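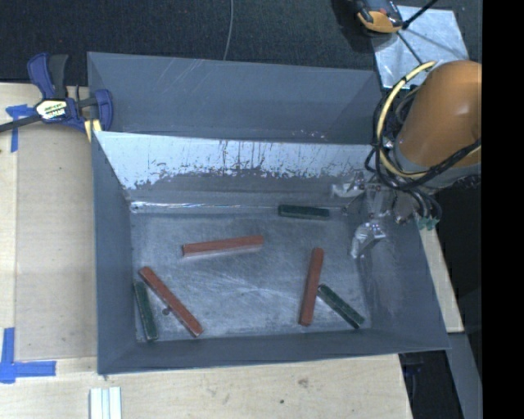 Ticket: Sandhu bench scale reads low, comes and goes
Opened 2018-05-04 by Fredy Grajales, Likik Bulk Foods
Handled by: Nélida Ibarra, Cisteo Scale Service
Status: Closed, with a note

Print this page | E-mail this page

Problem as reported

The packing room scale is reading light. I put a 1000 g check weight on it this morning and got 900. Took it off, waited, put it back, got 1000. Did it again and got something in between that wouldn't settle. It's the Sandhu with the 3000 g capacity. Zero looks fine with nothing on it, so I don't trust the zero as proof of anything.

I've already been told by your phone line that it needs a calibration. I doubt it. A scale that needed calibrating would be wrong the same way every time. This one is wrong when it feels like it.

Grajales

Reply 1 – Ibarra

Thanks for the detail. I agree that bad calibration usually gives you a steady error. Please don't recalibrate yet. If you calibrate while the fault is showing, you'll store the fault, and then we'll have two problems to sort out.

Can you check these and write back what you see:

Take the pan off and look at the four rubber feet under it. All seated?
Is the shipping screw backed out? It's under the left side, behind a plastic cap.
Are the leveling feet touching the table, and is the bubble in the circle?
What else is on the same outlet?

Reply 2 – Grajales

Feet seated. Screw is out, and the cap was missing, which I'd never noticed. Bubble was off a little, so I leveled it. Same outlet has the Liledetti label printer and the bag sealer.

Leveling made no difference that I can see. Put the weight on, 1000. On again, 1000. On again, 940 and crawling up. I know the manual says a scale out of level reads low, but not by that much and not every third try.

Reply 3 – Ibarra

You're right, a bubble that's slightly off wouldn't account for it. Two ideas. One is electrical noise from the sealer. The other is something touching the pan or the post under it. With a missing cap, I'd look for crumbs, a grain of rice, a bit of bag. Anything wedged between the pan support and the case takes part of the load, and the reading comes up short.

Please try noise first. Run the scale on battery, with the power cord out, and repeat the test with the sealer working and with it off.

Reply 4 – Grajales

Did it on battery. Sealer off: one bad reading out of the lot. Sealer on: also one bad reading. So I'm crossing the sealer off, even though the online forum is sure it's always the sealer.

I turned the scale over and shook it. Two lentils and some dust came out. Everyone here was very pleased and said that's it, fixed. I'm not ready to say so. The test was good for the rest of the afternoon, but it has been good for whole afternoons before.

Reply 5 – Ibarra

Fair. Leave the ticket open. Can you keep a simple log, same weight, same spot on the pan, morning and end of shift? Write down anything that has changed near the scale, even if it sounds silly.

Also try the weight at each corner of the pan. If the low reading only shows at one corner, that points to the load cell or its mounting.

Reply 6 – Grajales

Log so far:

Morning, center: 1000. Corners: 1000, 1000, 1000, back right 996.
End of shift, center: 1000. Back right 995.
Morning, center: 1000. Back right 912. Waited a minute, 950.
End of shift, center: 1000. Back right 1000. I did it three times because I didn't believe it.

So it's the back right corner. Bags end up there because the packer is left-handed and slides them across. I'd like to know why the phone line quoted me for a calibration and a new power supply before anybody asked where on the pan I was putting the weight.

Reply 7 – Ibarra

I can't speak for the quote, but I've had it pulled. You won't be charged for either.

Back right is where the cable from the load cell runs up through the case on this model. If the cable has slipped out of its clip, it can stand up under the pan support and push back when that corner goes down. Would you be comfortable taking out the four case screws? The warranty allows it. If not, I'll send someone.

Reply 8 – Grajales

Opened it. The cable was out of the clip and there's a shiny rubbed place on the insulation. The clip itself isn't broken. I pushed the cable back in, closed it up and ran the corners. All 1000. I leaned on the back right corner with my hand, let go, ran it again. 1000.

I'll believe it after a week. I would also like it written down somewhere that a clip which let go once can let go again.

Reply 9 – Ibarra

Written down here. I'm mailing a screw-down clamp to replace the clip, and a new cap for the shipping screw hole. The rub mark is worth watching. If you ever see bare wire, stop using the scale and call me directly.

Once the clamp is in, you can do the calibration, warmed up for 5 minutes and on the same table where it will be used.

Reply 10 – Grajales

Clamp fitted. Calibrated. A week of readings, center and corners, nothing off by more than a gram. You can close it. I'm keeping the log going through June anyway, and I still think the lentils had something to do with it, at least on the first day.

Closing note – Ibarra

Cause: load cell cable out of clip, touching pan support at back right. Debris under pan may have added to it, not proven. Parts sent: clamp, cap. Calibration done by customer after repair. Customer asks that the phone script include a corner test before any quote. Passed along, no answer yet.

Share (5) | Comments (0) | Print | E-mail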